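Gellthorpe Office - Station Inspection Checklist, Cable and Desk Work
Inspected by: Siebe Nijs. Comments added by: Dilruba Jayawardena. December 30, 2020
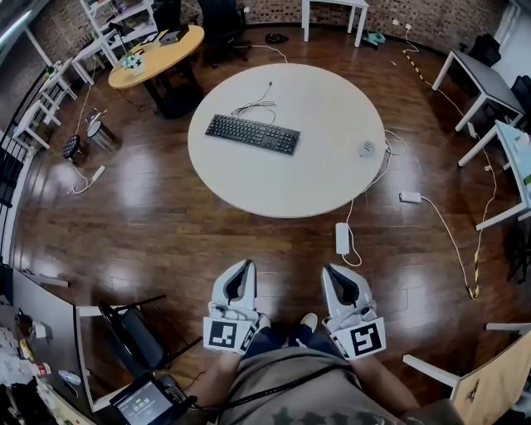

The last version of this form was written when desk setup was all done by hand by whoever sat there. Half of the items no longer matched the work, so we have rewritten it. Items marked OPEN go back to Siebe.

1. Walkways clear of cords
OPEN. Power adapters are still being left on the floor near the tables. Move them under a desk or against the wall. The striped cable on the floor should also be kept away from where people walk.

2. Keyboard cords coiled before handover
OPEN. Tangled cords are the most common reason the Tamuno unit stops and calls for a person. It used to take someone a few seconds to sort out and was never written down. Now it shows up as a stop, and the stop gets charged to the shift. Comment from DJ: I don't think that is fair to the evening people and have told Grernex so.

3. Grippers checked before use
OK. Look at the fingers for cracks and wipe the markers with a dry cloth. Do not use spray.

4. Seating and posture
OK with comment. Staff who used to walk the floor now sit for most of a shift. Two people have reported sore wrists. Chairs may be swapped between desks without asking.

5. Breaks
OPEN. Breaks were agreed at 18 minutes, twice a shift, away from the table. The log for July shows 32 missed. Grurkthorpe has the same problem and now has a second person cover the station - we should do the same.

6. Timer visible to the person working
OK. The timer is there for the person's own use. Supervisors are not to read times off it.

7. Long desk kept usable
OPEN. Bottles, cups and papers go at the end of the shift. No open drinks next to equipment.

8. Training record signed
OK for day shift. Evening shift has one signature missing.

9. Job changes explained in person
OPEN. Three people learned from the schedule that their sorting hours had moved to the unit. Comment from DJ: tell them first, then change the schedule. Pay stays the same through the trial, and that needs to be in writing.

Next inspection after 370 hours of running time, or sooner if anyone asks for one. Forms go in the tray by the door.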